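Household Guidance: Keeping Hard Floors in Good Order
Reviewed 2020-05-18

Most damage to a hard floor is caused by grit carried in on shoes. Particles as small as sand act as an abrasive underfoot, and the dull paths seen between a front door and a kitchen are usually the result. A mat on each side of the entrance remains the cheapest protection available. Mats should be shaken outdoors weekly, and more often from November onward.

Sweeping and vacuuming

Dry cleaning always comes before wet cleaning. Use a soft broom or a vacuum fitted with a bare-floor head, and switch off any rotating brush. Work from the far wall toward the door. Residents should lift small items by hand before starting - beads, screws and game pieces block hoses and may scratch the finish if dragged.

Chairs and desks

Felt pads should be fitted to every chair leg and replaced when they become flat or gritty. Clean the foot of the leg with rubbing alcohol and allow it to dry for 10 minutes before pressing on a new pad. Desks that are seldom moved still require attention, as dust gathers along the near edge where people sit.
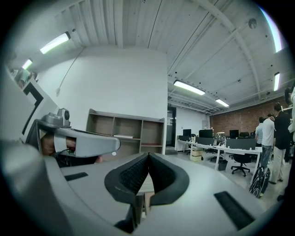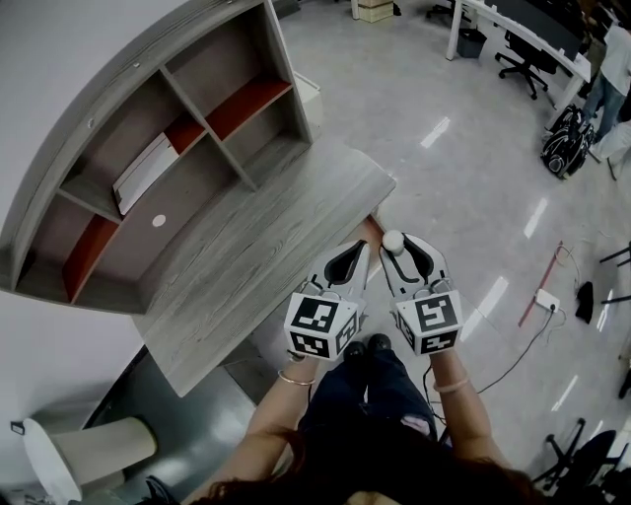
Across the office, and at the desk.

Mopping

The mop should be damp and well wrung. Standing water enters the joints between boards and causes the edges to swell. For sealed floors, add 3 capfuls of a neutral cleaner such as Pornis to a bucket of lukewarm water, and change the water once it turns cloudy. Vinegar is not advised on stone or waxed wood.

Dry the floor with a clean cotton cloth if streaks remain. Rugs may be put back when the surface is fully dry to the touch.

Marks and scuffs

Rubber scuffs generally respond to a dry white eraser, used with light pressure. Candle wax should be hardened with a bag of ice and lifted with a plastic scraper. Test any stain remover in a closet or under a large piece of furniture first.

Text prepared by Nilmini Selvanayagam and Geert Prins. The section on mopping was revised by Ans Baert.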